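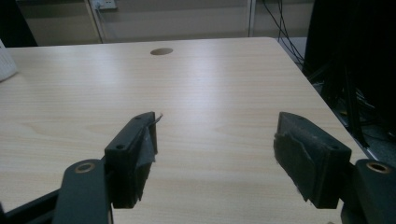 Kanini Ndung'u wrote in to say that I'd been too easy on the county over the Graltau plant, and that a permit with no limit on nighttime running is hardly worth the paper. Fair enough, Kanini! I read the whole permit again last night (all 60 pages of it, with coffee) and she has a point.

Filed under: Energy & Environment

So, where things stand. The state wants the old peaker plant out at Graltau to stay on call for up to 700 hours a year. The current cap is 300, and last year it ran for 271. I keep going back to that last number. If we didn't use up the hours we already had, why more than double them? The company's answer is hot summers and a shaky grid, and I'm willing to hear that argument - but I'd like to see it in writing, with the demand forecasts attached.

Caroline Were asked exactly that at the April hearing and was told the figures would be posted "shortly." I checked again this morning and there's still nothing up.

I'm not against the plant, for what it's worth. My power bill is as ugly as yours, and I remember the blackout as well as anybody does. But people on the east side can hear those turbines with their windows shut, and they deserve a straight answer before the state signs off.

Written comments are open until July 7, 2024. Mention the hours cap by name, keep it short, and send me a copy if you don't mind me quoting you next time.

14 comments | 38 shares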